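Speaker notes — Training on blurred frames, Merkton workshop, morning session

Slide 1. Title. Say thanks, say the project name (Ladetti), move on. Don't read the subtitle.

Slide 2. The question. Most pipelines for hand-held gripper data drop any frame that fails a sharpness check. We wanted to know what that costs. Our own filter was throwing out more than 300 frames per household, and most came from the fast reach toward an object.

Slide 3. What we keep instead. The gripper moves with the wrist camera, so the fingers can stay sharp while the room smears. We score the two regions separately. If the jaws pass and the background fails, the frame stays in with a lower weight. Pause on the picture and let people look at the pads first.
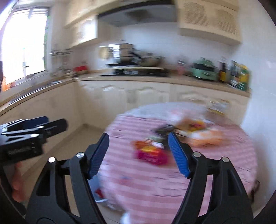

Kitchen table, wrist view. Jaws sharp, snack package between the pads blurred.

Point at the blue pads, then at the striped cloth. The old filter gave one score for the whole image. Ours gives 2.

Slide 4. Training setup. Two policies, same network, same 320 demonstrations. One uses the old filter, one uses the split score. Pietrzak is the baseline name in the plots — say this out loud, the legend is small.

Slide 5. Result. The split score policy did better on reaching and about the same on placing. Gains level off after 1000 training steps. Don't oversell placing.

Slide 6. Limits. Homes only. The Fudunport warehouse set comes in August and has no results yet. If asked about deblurring: we tried it, it was slow, backup slide 9.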